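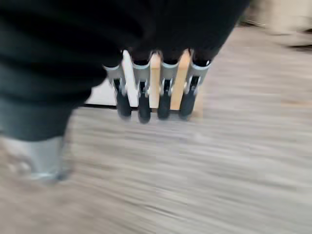
To: Bramwell Workshop Users list
Subject: Re: Spring clamps and black cloth
Date: 6th December

Members are thanked for their replies to the notice on shared supplies. The following question was received by the list office and is answered for the benefit of all users.

> Your notice asks us to return spring clamps to the rail after use.
> Does this include clamps holding up the black cloth? Our group
> has been leaving them in place between sessions, with the wooden
> strips, and would prefer to continue.

Clamps in use on a cloth may remain in place for up to 3 days. After that they should be released and returned to the rail with the handles pointing down. Wooden strips go back in the rack, sorted by length. 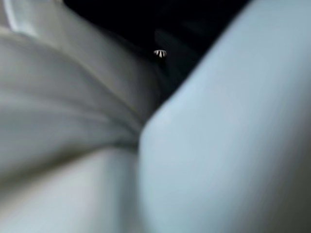

2 min read

Cloth should be taken down by two people and folded, never rolled – the Vivetti stock creases badly along a roll. Please check the rubber on the clamp handles before returning them. Any clamp with a split or missing tip should be placed in the Plakus bin by the door.

The stock count in August recorded 300 clamps across seven rooms. Replacements are ordered once a year, and groups needing more than their usual share are asked to write to this list before the order closes. White panels are booked separately through the Ener desk.

Bramwell Workshop Office
Replies to this message go to all subscribers.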